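Search this site... Search Go

Suldale Match Archive

Posted in January by Grabowska

# suldale-matches

This is a set of match records from the Suldale amateur league, which plays the online arena game Nemomero. It holds 1,127 matches over 3 seasons, one row per match. The Clundley open bracket is included from the second season on.

## Files

- `matches.csv`: one row per match, with map, patch, length and winner
- `drafts.csv`: picks and bans in order, joined on `match_id`
- `teams.csv`: team names and the seasons they entered

Times are in UTC. Length is in seconds and starts when the gates open, so the draft isn't counted. Team names are kept as they were entered, spelling and all. 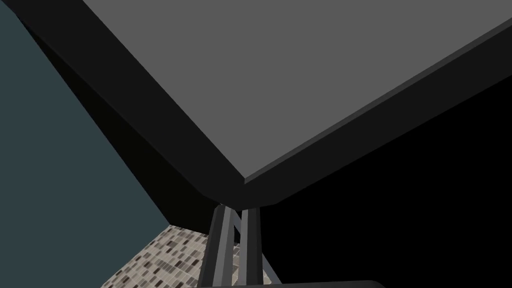

Are forfeits in the data?

Forfeits have a row in `matches.csv` with the length left blank and `forfeit` set to 1. They have no rows in `drafts.csv`.

## Known problems

Draft order is missing for 8 matches in the first season. The league server was moved that month and the logs weren't kept. Two teams changed names between seasons and appear under both; use `team_id` if you want to follow them.

Remakes are listed only once, under the final result.

## Loading

Any CSV reader will do. Read `patch` as text, or the trailing zeros get dropped.

Corrections go in the issue tracker with the `match_id` in the title.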